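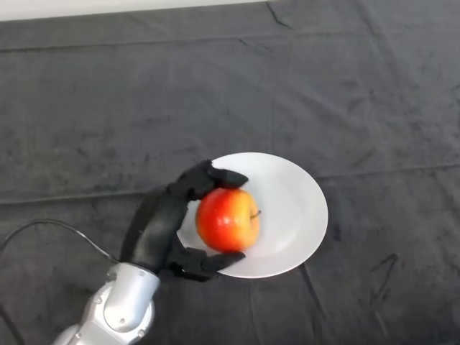 ## Selitz 多指手(配 Gitura 轻型臂):试用页

库存状态:可借,需提前登记。
归类:末端执行器,多指,电动。
随件:手本体、腕部转接法兰、外接线缆、控制盒、厂家示例程序。
借用方:Bae 设备库内部及合作单位。

先把结论的一半放在前面:拿苹果这类圆而硬的东西,它能用。另一半是厂家彩页里的其他说法,我们试完以后有的打了折扣,有的没法证实,下面逐条写。想借的人请读到“不建议借的情况”再填单子。

### 厂家怎么说

Selitz 的彩页把这只手叫“免调参包络抓取”,意思是手指合拢时自己会贴着物体的外形走,使用者不用为每种物体单独写手势。配套说明里还有一句“即装即用”,再往后是一张曲线图,横轴没有单位。我们去信问过横轴是什么,回信附了同一张图的高清版。

彩页演示用的物体有网球、马克杯和一个看上去很轻的塑料方块。演示里物体每次都摆在同一个地方,至少我们没有看出差别。这种演示能证明手会合拢,对选型的帮助很有限。

### 我们怎么试

题目定得很朴素:一只苹果,一只白盘子,一块深灰色的布。把苹果放到盘子上,或者从盘子上拿走,苹果的起始位置每次重摆,果梗朝哪边不管。布不熨,褶子留着。有同事建议换成亚光硬板,说布会让盘子打滑,我们没有换,借这只手的人多半也没有一张平整的实验台。

臂用 Gitura 的轻型臂,库里现成的。相机装在高处往下看,位置固定,全程没有挪。控制分两种:

- 厂家示例程序,参数一个不改;
- 我们自己写的接近路径,手势仍用厂家的“包络”预设。

两种加起来一共做了 215 次,其中用厂家示例程序的 86 次。没有挑好的留下,摆歪了、线缆绊住了的也算进去。只有控制盒自己报错退出的那 2 次没有计入,日志另存,借用者可以要。

判定标准也要交代清楚。拿起来以后能停住、能放回盘子里,算成功。放下时苹果压在盘沿上的,单独记一类,叫“压沿”。厂家的技术支持认为压沿应该算成功,理由是苹果没有掉。这一点我们没有采纳。 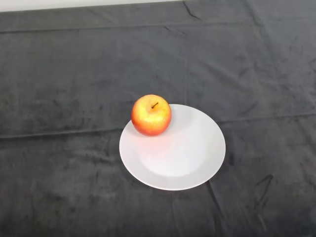

一位借用过上一代产品的读者来信反对,认为压沿归进失败太苛刻:放歪是臂的定位和路径的问题,手只管松开,凭什么记在手的账上。他还说,如果用同一把尺子去量平行夹爪,平行夹爪也未必好看。

后半句我们同意,所以后面有一节专门写平行夹爪。前半句只能同意一部分。这只手松开时各指并不同步,先松的那一侧会让物体朝另一侧歪过去,臂停得再准,歪还是会歪。我们把臂锁死,只做原地松手,照样能复现。单独记一类,就是为了不让它混进“掉落”,也不让它混进“成功”。谁的账,读者自己看日志去分。

### 抓取表现

从盘子正中间拿,两种程序差别不大。手从左下方斜着进来,一指从上面绕过去,另一指从下面兜住,掌心顶着侧面。果梗的朝向没有看出明显影响,苹果大小的影响倒是有,小的那只容易在掌心前面转半圈。

苹果一靠近盘沿,厂家程序就开始难看。下面那根手指要从苹果和盘沿之间找路,预设手势不管盘沿在哪里,常见的结果是指尖先碰到瓷面,盘子跟着挪一点,苹果随后滚开。彩页上的“自适应”在这种时候指的是手指会被动地弯,它对“前面有个盘子”一无所知。我们自己写的路径把接近高度抬了一些,盘子挪动的情况少了许多,代价是每次动作都变慢。

苹果放在布上、紧挨着盘子的情形最麻烦。手指要贴着布走,低了会带起褶子,高了只能从侧面推。推的方向如果刚好朝着盘子,苹果就被挤在手指和盘沿之间,此时控制盒给出的状态经常是“已接触”,有时是“已抓取”。后一种状态我们认为不可信。它似乎只看电机电流,不看手指有没有合到该合的位置。厂家说明书里对这个状态的定义只有一句话,译文和原文还对不上。 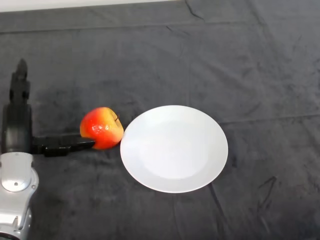
所以写程序的时候不要拿“已抓取”当作抬臂的条件。我们的做法是多等一拍,再读一次各关节角度,角度和空手合拢时接近就判为没抓住,退回重来。这段代码放在库里的共享目录下,名字里带 gitura,随便拿去用,出了问题自己看。

另外,贴着布走的时候请把速度降下来。说明书给的默认速度是在硬台面上调的,照搬到布上,指尖一顶到褶子,腕部会有一下很清楚的顿挫。臂的保护没有触发过,但听着不舒服,长期这么用对转接法兰有什么影响我们不知道,厂家也没有给数据。

### 和平行夹爪比

库里那副旧的两指平行夹爪也做了同样的题目,次数少一些,不足以列成表,只说印象。

拿盘子中间的苹果,平行夹爪一点也不吃亏。它动作简单,失败也失败得干脆,夹住就是夹住,没夹住一看便知。缺点在受力:接触面就那么两小块,夹紧了会在果皮上留印子,夹松了苹果会绕着接触点转。多指手在这方面确实好,掌心分担了一部分,果皮上没有看到印子。

靠近盘沿和紧挨盘子的情形,平行夹爪因为本体窄,反而更容易找到下手的角度。多指手的掌部是一大块圆鼓鼓的东西,相机从高处看下来,它一伸过去就把盘子左边挡掉一截,靠视觉做最后修正的程序会在最需要看清楚的时候丢掉盘沿。彩页里没有一张照片是从这个方向拍的。

如果任务里只有一种圆形物体,摆放位置又大致固定,我们看不出多花的钱花在了哪里。要是物体形状杂,又怕夹伤,可以考虑。

### 线缆

单列一节,因为它浪费的时间最多。

手和控制盒之间的线走在外面,从掌根附近出来,在臂旁边松松地绕一个弯。厂家称之为“便于维护的外置走线”。腕部转得少的时候没有问题,转得多了,那个弯会被收紧,或者拖到布上,把褶子带得到处跑。黑线落在深灰布上,相机几乎分辨不出来,避障程序当它不存在。

绑在臂上也试过。绑紧了限制腕部转动,绑松了等于没绑。目前的折中是在臂的中段固定一个点,剩下的让它自己垂着,并在程序里给腕部转角加限制。借用者请不要把线塞进银色外壳的接缝里,那里没有给线留的位置。 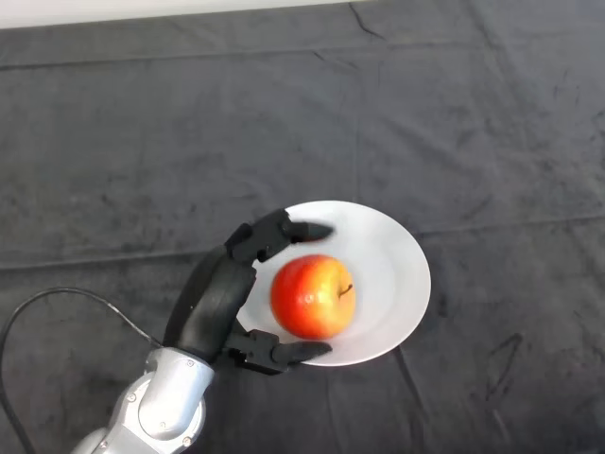 合作单位的一位使用者对此不以为然,留言说线缆的事换一根更软的就能解决,为这个单开一节有点小题大做,真正该写的是手指合拢的先后次序:同样的指令发下去,有时上面那根先到,有时下面那根先到,他那边的程序为此改了几版。

软线我们向厂家要过,答复是接头专用,暂不单卖。自制的话屏蔽怎么办,没有人敢保证,库里的这只请不要动。至于先后次序,我们也遇到了,补充如下:冷机时更明显,连续运行一阵以后会好一些,但没有消失。厂家先说是正常公差,后来又说下一版固件会改善。这两句话放在一起该怎么理解,请各位自行判断。固件至今还是到货时的那一版。

### 安装与日常注意

1. 先装法兰再装手,螺钉对角上,分次拧紧。法兰上的定位销偏短,手感上“到位”了不等于到位,用塞尺看一下缝。
2. 上电后先跑一遍空手开合。听到连续的嗒嗒声就停,登记下来,不要自己拆指节。
3. 零位每次上电都要重做。说明书说可以保存,我们保存过,第二天读出来不一样。
4. 指节表面是硬的,没有软垫。瓷器可以碰,不要压。
5. 示例程序里的急停只停手,不停臂。臂的急停另有按钮,两个都要够得着。
6. 用完把手停在半开位置再断电,全合断电后下次上电找零会很慢。

### 不建议借的情况

- 需要知道抓取力是多少牛的。它不给力值,只给一个从低到高的档位,档位与力的关系没有公布。
- 要抓贴在桌面上的薄东西,比如盘子本身。我们试过从盘沿下手,没有一次称得上可靠,后来就不试了。
- 需要连续运行整个白天的。我们最长的一轮从上午九点做到午后,掌部外壳摸上去已经烫手,再往后没有敢继续。
- 赶时间的。“即装即用”这四个字,从开箱到第一次像样的抓取,我们用了整整 2 天,其中大半花在零位和线缆上。

### 适合借的情况

做抓取规划的比较实验,需要一只多指手当对照的,可以借。教学演示也可以,动作好看,苹果放在盘子中间就行。已经在用 Gitura 轻型臂的单位上手会快一点,转接法兰和坐标系都是现成的,换别家的臂需要自己重新标定,我们没有试过,也就不替厂家打包票。

### 登记与归还

登记时写明用哪条臂、抓什么东西、是否要改程序。归还时随件清单逐项核对,特别是控制盒背面的终端电阻,很小,容易留在别人的抽屉里。测试日志欢迎一并交回,失败的也要,没有失败记录的日志我们会打电话来问。

原始数据和两套程序可向库房索取。厂家彩页也在库房,和说明书放在同一个文件夹里。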